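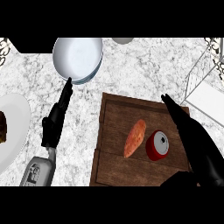
4. Running a large private collection on waste-alcohol fuel

4.1 The fleet

The Ikness collection holds 256 cars, most of them built for the road, a few for hill climbs. Only 21 were picked for this part of the study. Selection was simple — the engine had to run, the tank had to be out and inspected, and the owner had to agree in writing to new fuel lines. Cars with original cork floats were left out. So were the two-strokes.

Fuel came from Brarnico, who distill it from spoiled wine and cider. One batch, 1,000 liters, delivered in October and kept in sealed drums. No second batch was bought, so batch to batch variation is not covered here. Chidubem Okeke did the carburetor work on all the cars, which removes one source of scatter but adds another (his own habits with mixture screws, see 4.3).

4.2 Procedure

Each car was driven 200 miles on pump gas, then drained, rejetted and driven the same 200 miles on the blend. Same route both times, out past Neladora and back by the lower road. Tires set cold. Drivers logged starting time, stalls, any smell of fuel in the cabin, and how the car pulled on the long grade. Logs were kept on paper and typed up later, and some of the handwriting is bad. Where an entry could not be read it was dropped, not guessed.

4.3 Results

Cold starting was worse on the blend in nearly every car. Expected. Warm running was close to the same, and several drivers prefered it on the grade. Fuel use went up, as it must with a lower energy content. The big six-cylinder sedans took the change best. Small engines with a single carburetor were fussier and most needed a second visit to the shop.

Rubber was the real trouble. Old fuel pump diaphragms went soft, even in cars where the lines were new. Ogbonna seals held up in the cars that had them — but too few had them for a fair comparison, and we make no claim on it. Mixture was set by ear and plug color. A gas analyzer would of been better.

4.4 Limits

One collection, one mechanic, one batch. Mild weather throughout. Storage over winter was not tested and for collectors it matters more than anything measured above, given how long these cars sit. Section 5 takes up storage using tank samples only.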